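Why Does Ice Float?

Drop an ice cube in a glass of water and it bobs right up to the top. You've seen it a hundred times, so maybe it doesn't seem weird. But it is weird! Most stuff gets heavier for its size when it freezes. Solid candle wax sinks in melted wax. Solid butter sinks in melted butter (I tried this in my kitchen, and my brother Martim ate the experiment on toast). Water does things its own way, and I want to tell you how.

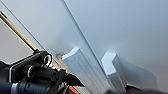
WHITCOMBE, 2020-10-15

Let's start small. Water is made of teeny bits called molecules. In liquid water they slide past each other all the time, like kids squeezing through a crowded hallway. They're packed in pretty close.

When water gets cold enough, the molecules slow down and grab hold of their neighbors. Now picture those same kids all stopping and holding hands with their arms stretched out. They need a lot more hallway! Ice is like that. It's the same water, but it takes up more room, so a chunk of ice weighs less than a chunk of liquid water the same size. Lighter for its size means it floats.

You can check this at home. Put 700 milliliters of water in a big plastic bottle, mark the water line with tape, and leave plenty of space at the top. Stand it in the freezer overnight with the cap off. In the morning the ice should be higher than your tape, by about 70 milliliters if you measure it. Please don't use glass. Glass can crack, and then you've got a freezer full of trouble and a grown-up who wants a word with you.

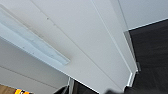 Photo: Clementina Bastos

So who cares if ice floats? Fish do! When I was little we lived near a pond called Husby, and every winter it froze over. The ice sat on top like a lid and helped keep the cold air away from the water underneath. Down at the bottom the water stayed a bit warmer than freezing, and the fish just hung around there, moving slowly and waiting for April.

Now imagine ice that sinks. It would drop to the bottom, more would freeze on top, that would drop too, and a pond could fill up with ice from the bottom. Bad news for frogs in the mud.

One more thing to try: float an ice cube in a glass and fill the glass right up to the brim. Will it spill over when the ice melts? Make your guess first and write it down, then go watch. Put a towel under it if you don't trust me.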